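Gunley Handheld Gripper Pair: Review After a Budget Year

Reviewed by Florencia Ibarra
Category: Data collection equipment
Bought with: department equipment money
Would buy again: yes, with a different order list

I plan equipment for a small manipulation lab. Most of what I sign off on is dull: extrusion, cable, table tops, the occasional arm. Last year the big question was whether to buy a second teleoperation station or put the money into handheld grippers and collect demonstrations without an arm at all. We went with the handhelds, a pair of Gunleys ordered through Otus, and this review covers what we paid for, what we forgot to pay for, and how they have held up.

If you only want the short version: the grippers are good, the cables are the weak point, and the price of the pair tells you very little about the price of the station.

What comes in the box

Two grippers, left and right, two marker plates with screws, two cables, a spare set of finger pads and a printed sheet with the bolt pattern. There is no case. There is no mount for an overhead camera and no software beyond a driver and a viewer, so if you don't already have a recording setup, stop and cost that first.

Our quote from Otus listed the spare cables at 453 for a box, which I crossed off because it looked like padding. I put it back on the next order. More on that below.

Build and handling

The body is black plastic over a metal core and feels solid. The trigger has a longer travel than I expected. Nahuel Gaete, who has done more hours on them than the rest of us together, likes the long travel for thin objects and dislikes it for anything he has to squeeze hard. I have small hands and find the grip a bit thick. After half an hour I want a break.

The fingers stay aligned well. We have replaced pads on the right gripper once and on the left not at all. The plates on top are held with small screws that work themselves out over time. Put thread locker on them the first day. The manual doesn't mention it.

Weight is fine for tabletop work. For anything at shoulder height I would look at something lighter, and we dropped our shelf-stocking task for that reason.

Setting up the station

We already had the frame and the rails from an older project, and I am glad we did, as that would have doubled the bill. The table top came from Cluston. It is a plain small square with a cable hole, and it was the cheapest thing on the list. I was ready to spend more on a height-adjustable table and Juraj Kadlec talked me out of it. He was right. Once the table moves, you calibrate again, and a motorized one gives people a reason to move it. Clamp it and leave it alone.

Budget for curtains too. Ours are black and cost next to nothing, and we had far fewer tracking dropouts in the afternoon once they were up.

Calibration takes one person most of a morning the first time. After that it's a short check before each session.

Cables

This is my main complaint. The grippers are wired, and the cables that ship with them are just long enough to cause trouble. They hang off the table, loop on the floor and catch on things. We had two failures in the first months, both at the connector, both on the right side. Otus replaced one and charged us for the other – the warranty wording on cables is vague, so ask before you order.

Quiroga sells a wireless pair at a much higher price. We tried a loan set for a week. The freedom is nice. The charging routine is not, and we lost sessions to flat batteries. For a fixed station I would still take the wired ones and buy spares.

Day-to-day use

Most of our tasks are small pick-and-place jobs with household items. Zulema Quezada writes the task list and keeps it cheap on purpose: tubes, boxes, cups, things you can buy again at the drugstore. Tube and container work has been a staple, and it suits these grippers. The jaws close well on a soft tube, and clear plastic is a fair test for whatever model you train afterward. 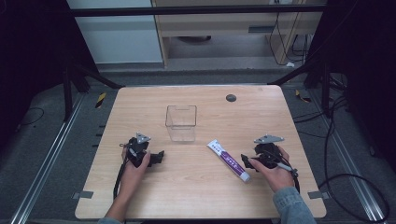
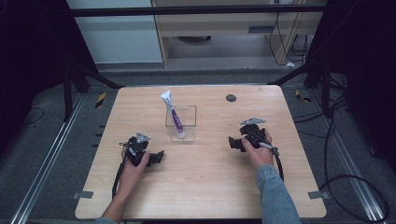
Tube on the table in the first, tube in the clear container in the second.

Throughput

We logged 1974 usable episodes on one station before the first service, with two people taking turns. I can't compare that fairly with our arm station, where the tasks were different and slower. I can say that new people are productive on the handhelds by lunch. On the arm it took them days.

Quality varies with the person. Joaquín Garrido reviews the recordings and throws out about 7 percent, mostly for rushed grasps or a hand passing over a marker plate. Plan for someone's time on this. I had left it out of the budget completely, and it became the largest cost we hadn't planned.

What I would put in the budget

For anyone drafting a request, these are the lines I now use:

Gripper pair
Spare cables, at least one full set
Spare finger pads
Table top and clamps
Frame and rails, if you don't have them
Cameras and mounts
Curtains or other light control
Objects, with replacements
Reviewer hours
Operator hours, with breaks counted

Put the reviewer hours near the top. Our finance office asked fewer questions about hours when they were listed beside the hardware than when I came back for them in April.

Support

Otus answers email within a day or so, and the people there know the product. Spare parts took longer than promised both times. The driver has been updated once since we bought the grippers, and the update changed the order of the trigger values, which cost us an afternoon. Read the release notes before you install it.

Good

Solid fingers that hold alignment
Easy for new people to learn
Much cheaper than a second arm station, for us

Not so good

Cables and connectors
Plate screws come loose
Thick grip for smaller hands
No case

Who should buy it

Labs with a frame, cameras and a recording setup already in place will get good value from the Gunley pair. If you are starting from nothing, get the full station priced before you ask for the money, and compare that total with a used arm. I have a second pair in next year's request, with the cable box on the same line.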